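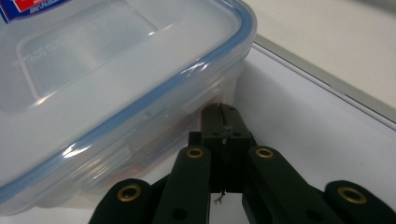
Our project started with a very ordinary question: which leftovers tub should a student buy for a shared kitchen in Gakville? We were all fed up with soup in our rucksacks, so we picked lids and seals as our topic and it turned out far more fun than we'd hoped! A clear box with a pale blue silicone gasket round the lid is a good place to begin, as the colour lets you follow the seal round the corner and down the side. The small locking tab moulded just below the gasket was the other part we wanted to know more about. Frosted plastic has its own charm too, though with something reddish-brown inside you get the colour and not much else, so labels are a must in a shared fridge.

What we did

We borrowed 13 lidded tubs from the flats in Bognár House and sorted them into two groups, those with a separate gasket and those without. Each tub got 100 ml of water with a few drops of food colouring, was closed, and was laid on its side on kitchen roll for 12 minutes. Then we opened and shut every lid 100 times (our thumbs still remember it) and did the whole thing again.

What we found

The gasket group did brilliantly. Before the opening and shutting, none of them left a mark on the paper. Afterwards two did, and in both the silicone had crept out of its groove at a corner. Pressing it back in by hand cured one of them. The plain lids were a mixed bag: three leaked straight away, but one old ice cream tub stayed dry both times and beat several much smarter boxes, which made us very happy.

Cleaning was the surprise. We pulled out the gaskets that would come out and found old sauce under most of them. A cotton bud and warm soapy water got it off, and drying the groove properly took longer than the washing.

What we would change

Water is kinder than curry sauce, so next time we'd like to try something oily. We'd also weigh the kitchen roll before and after, as judging a damp patch by eye led to a long argument on Tuesday.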